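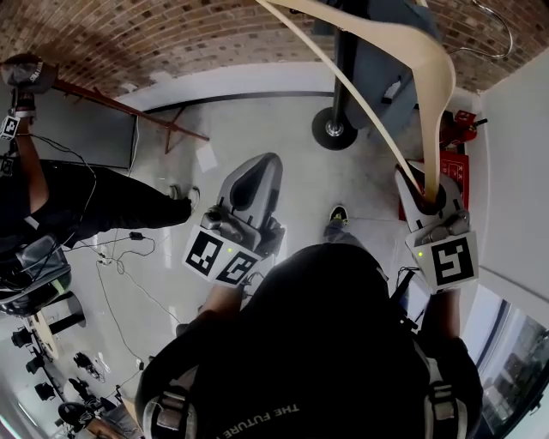

March, shop diary: grippers on the hanger

Got to the shop a little after 9 and the brick end was free, so we used the corner with the coat rack. Ashwin went over the shell screws on both pairs before anybody touched anything. Two were backing out on the left one again. I put thread lock on them and we lost a while waiting.

The job this week is the wooden hanger. Mugs and boxes have been easy. A hanger is thin, it swings, and the pads want to roll it. Anil cut the new pads at home from the sheet Skonolico sent, the one with the small bumps, and I think they hold better than the smooth ones did. I wrote down 18 drops out of 100 for the old pads in February. I have no fair number for the new ones yet and I am not going to guess at it.

Harness: I moved the padding up a little and wore it until lunch. My shoulders were fine. My right wrist was not. With everything on, one gripper comes to 600 grams on the kitchen scale, and you feel it most when you reach up for a hook. 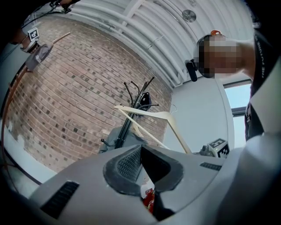
What bothers me more is the tracking. The marker blocks are fine when you face the window, but turn toward the wall and the pose jumps. Raghavendra says it is the exposure and wants to lock it. I think the block mount flexes. We can check both -- print a stiffer mount tonight, lock the exposure tomorrow, and change one thing at a time for once.

Cables are still a mess on the floor. I said I would run them along the baseboard and did not.

Saved 214 clips on the Hekanley drive, in the folder with my initials. Gangadharan asked for a copy before he goes home for the holidays.

To buy: M3 inserts, velcro, another roll of gray filament, a longer power lead. Ask Anil if there is any pad sheet left -- he was down to the offcuts last time I looked.

Mount is on the printer now. Four hours to go, so I am going to bed.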